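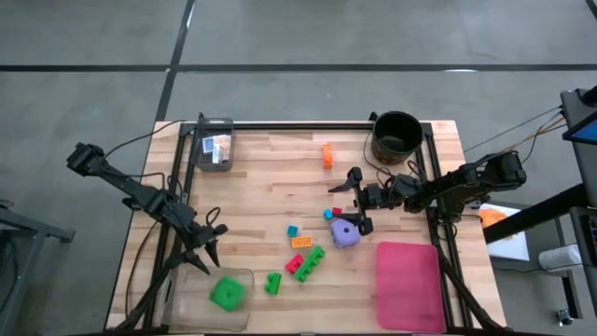

Figure 6.1 A green block in a clear plastic bin, with two robotic arms over the table.

Chapter 6
The League Season

Most people who follow a football club can tell you where it stands in the table. Fewer can say how the table came to look that way in the first weeks, or how much it should be trusted. This chapter looks at the league season as a whole: how fixtures are arranged, how points build up, and why a club's early position is a poor guide to its final one.

We begin with a small case. Weser Town played in a regional league of sixteen clubs, with each club meeting every other club twice. By the end of September the team had taken 2 points and stood last. The manager, Tarmo Laur, kept his job. On 4th November Weser beat Toft at home in front of more than 3000 people, and the club finished the season in seventh place with 31 points from its last sixteen matches.

Supporters remember that season as a great recovery. The fixture list tells a quieter story. Four of Weser's first six opponents finished in the top five, and four of those six matches were away from home. The team did improve – it let in fewer goals from set pieces after the autumn – but part of the change came from meeting weaker sides.
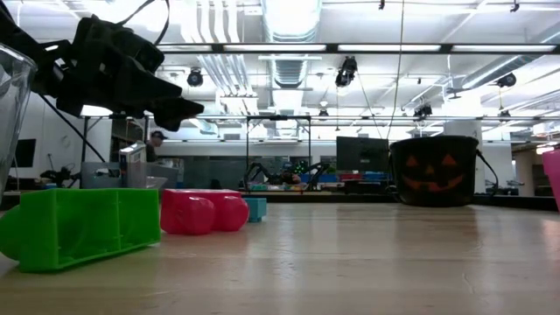
A fixture list is never perfectly even at any point before the last day. Two clubs may have played the same number of matches and still have faced very different opponents. Flivon, who led the same league in the early weeks, had yet to play any of the clubs that ended above them. They finished sixth.

Section 6.1 sets out how a double round-robin schedule is drawn up and what limits the people who make it. Grounds are sometimes shared, as they were by Flivon and Orkach, and both clubs can't be at home on the same afternoon. Section 6.2 deals with points, goal difference and the ways of separating clubs that are level. Section 6.3 returns to Weser and adjusts the early table for the strength of the opposition.

Key terms
double round-robin
goal difference
home advantage
strength of schedule

Before you read
Find the table of a league you follow as it stood after six matches, and the final table for the same season. Note which clubs moved more than five places – you will need the list in Section 6.3.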